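From the front desk, 7/10/25

Well, the new reception is open, and thank you to everybody who has put up with the dust sheets, the drilling and the rather long walk round by the back stairs since January. I said in the last newsletter that I would write something about the move once we had all settled in a bit, and I kept putting it off, so please forgive me if this goes on.

Those of you who have been at Zernau for a while will remember the old counter. It was high, it was brown, and anyone under five foot four had to stand on tiptoe to sign for a parcel. I sat behind it for 14 years and grew fond of it in a funny sort of way, but I can't say I miss the draught. Calum Hepburn has given the top a second life as a workbench in his garage, and I'm told the coffee rings have not come out.

The new desk came from Plirketti and it is a long one, light grey with a marbled top and a rounded edge. The rounding was Darnell Pennington's idea. He had walked into the corner of the old counter more often than anyone and made quite a case for it at the planning meeting! It took two goes to get the desk up in the goods lift, and the fitters had to come back the next morning for the last section, but they were very good about it and left everything swept.

Then there is the curved white partition, which I was doubtful about when I saw it on the drawings. I thought it would make the place feel shut in. I was wrong, and I've told Darnell so. It gives people somewhere to sit and talk a little out of the way, and the small open shelving unit built into it is handy — though I would ask you all not to start leaving post there. Post still goes in room 31, in the trays with your team's name on.

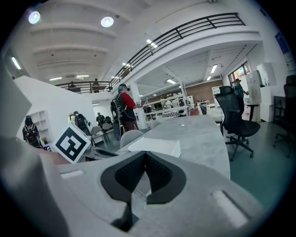 The chairs have been the main subject of conversation, as chairs always seem to be. The black mesh ones are for whoever is on the desk, and they do go up and down if you find the lever (right-hand side, under the seat, pull it towards you). The light grey upholstered ones are for visitors, or for any of you who want to sit down with a visitor and go through some paperwork. Please put them back by the desk afterwards. I found one in the Baxter room last week and another beside the photocopier, and I do wonder how far they would travel if I let them.

A word about the plant near the shelving. It is a real one, it is small, and it has been getting rather a lot of love from rather a lot of people. I'm watering it myself from now on, a little every week, so do keep your leftover tea to yourselves.

Still to come are the coat hooks, a proper sign for the front door and a new bell, the last of which is waiting on the electrician. Until the bell is in, visitors should ring extension 644 and I or whoever is covering will come and let them in. If you have a group coming and would like the chairs set out beforehand, drop me a note the day before and I'll see to it.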